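**Ticket: recorded episodes losing their first seconds, then whole runs marked "no contact"**
Project: Ilton (household pick-up set, simulated)
Opened: Feb 11, 2023
Status: open, workaround in place

Hello everyone, and sorry in advance for the length of this one. I've been chasing it since breakfast and I would rather put down too much than have the next person start over from nothing.

**What I was doing**

I was recording teleoperated pick-ups in the Drerwood room for the Ilton set. Same setup as always: both arms live, wrist view and head view saved together, the Sadeghi recorder writing the episodes and the Welov labeler running over them afterward to mark approach, contact, lift and release. The target was 13 good episodes before lunch, which is usually a pretty relaxed morning once your hands remember the controls.

**What went wrong**

The first few looked fine in the viewer while I was driving. Then I opened the finished files and found that the opening part of each one was missing. The arm was already halfway into its approach at step zero, and there was no starting pose at all. If we train on those, the policy never gets to see how a run begins, and we all remember what that did to us in September.

The second trouble showed up when I ran the labeler. It marked whole runs "no contact," including ones where I had plainly picked the object up and carried it. I wasn't sure at first whether these were one bug or two (I now think two, see below), so I went through them in order.

**Step 1: check the wrist view is alive**

I parked the arm with the fingers open over the bare floor and let the recorder run with no target in the grip. A good idle stretch should come back labeled "idle" from start to finish, with the watch over on the wood to the right and nothing between the fingers.

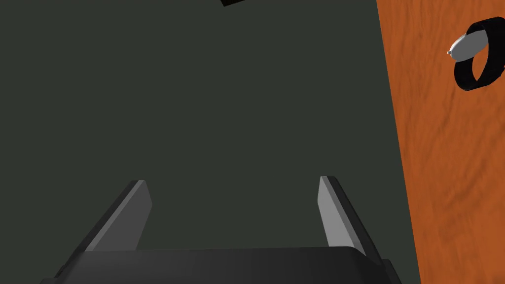
The idle stretch came back clean, I'm happy to say. Every step was there, the labels were right, and the time stamps climbed evenly. So the wrist stream itself is healthy, and I stopped suspecting the renderer, which I had been grumbling about rather unfairly for the better part of an hour.

**Step 2: find the missing seconds**

Next I recorded the same short motion over and over, changing one thing each time. I'll spare you the full list, but these are the ones that taught me something:

- Both views on, scene freshly reset: start missing.
- Head view only, scene freshly reset: start present.
- Both views on, but waiting a bit after the reset before moving: start present.
- Both views on, reset skipped: start present.

So the recorder seems to hold off writing until both views have reported in after a reset, and it throws away whatever came before that. I measured the gap on the worst file and it was 1750 milliseconds. When you're eager and start moving the instant the scene comes up, that's a good chunk of the approach gone.

**Step 3: the "no contact" runs**

This one took longer, and I went down a silly path with the physics settings that I won't drag you through. I changed the friction, changed it back, and learned nothing except that I should write down the old value before touching it. (I've put it back to the default, and I compared the config against the shared copy to be certain.)

What finally helped was going to the head view and stepping through the bad runs slowly, with the labels printed beside them.

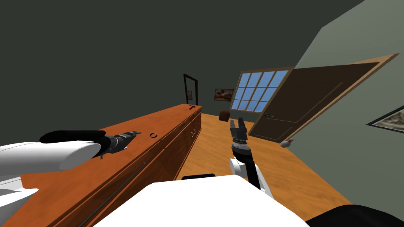 The labeler decides on contact by reading finger force and finger gap, and as far as I can tell it was only ever reading them from one arm. My settings file named the right arm as the active one, left over from an earlier task. In a moment like this one the left arm has the power tool held just over the countertop, and the right gripper is out over the floor with its fingers slightly open and nothing in between them. Read the right arm alone and "no contact" is a perfectly sensible answer! I switched the active arm to left, ran the labeler again on the same files, and the contact and lift labels showed up where I'd expect them.

I also tried setting it to "both," which the notes say is allowed. It ran, but it gave me 2 release labels on runs where I only let go once. I haven't figured that out and would welcome ideas.

**Where that leaves the data**

I ended up with 5 episodes I trust. The clipped ones I moved to the holding folder with "short start" in the name. Please don't delete them yet, as the grasp portions are lovely and we may be able to use them for something that doesn't need the opening. The mislabeled ones are fine to keep once they've been relabeled.

**Workaround for now**

1. After every reset, keep your hands still until both view lights in the recorder turn green, then take one more slow breath before moving.
2. Set the active arm by hand before each session. Don't trust whatever is in the file.
3. Open the first finished episode before recording any more, and look at step zero. It takes a minute and would have saved me my morning.

**Still to do**

- Make the recorder refuse to start, or at least complain loudly, if one view hasn't reported in.
- Have the labeler take the active arm from the episode itself instead of the settings file.
- Look into the doubled release labels under "both."
- Go back over earlier left-arm sessions in the Drerwood room and check their labels. I've started on this and nearly finished the first folder, and I'm afraid a few do look wrong.

I'm leaving the ticket open until the recorder change is in. If your files show the clipped start with only one view turned on, please add a note, because that would mean I've got the cause wrong and I'd want to know before I go changing anything.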